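The woodworking bench at the Gokside workshop in Orkville gets cleared every evening at 8. Its lead maker says the wood is still in good shape after two winters. "It's pale, so you see every mark," the maker said. "I like that. You know what to sand."

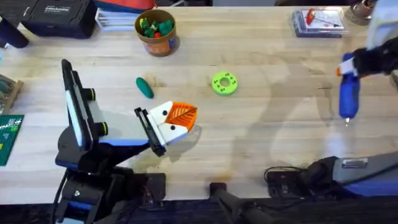
Skorkance Small Parts Group, Gokside

Most of what crosses the table is small and brightly colored. The group has over 200 pieces on its shelves - leaves, rings, odd shapes - and glue is the usual way to join them. "I grew up with nails," the maker said. "Glue took me a while."

Only a few pieces come out at a time. A crowded table slows everyone down, in the maker's view.

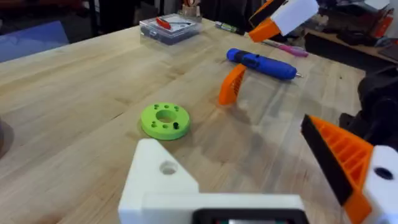
"The rings go back in the drawer first, they roll," the maker said. "Then the flat pieces. I wipe the top with a dry cloth and leave the oil for February."

The bench came from Ragnarsson, a furniture shop that closed. The maker would not trade it for a new one.
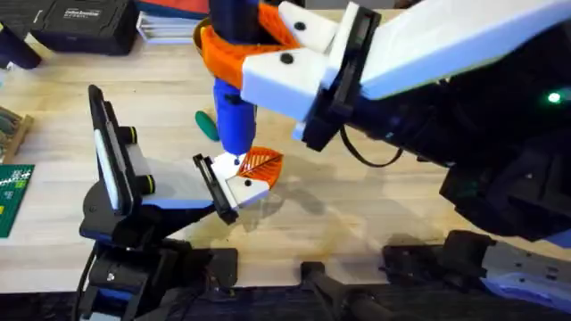

The orange ribbed piece at the bench, Gokside workshop.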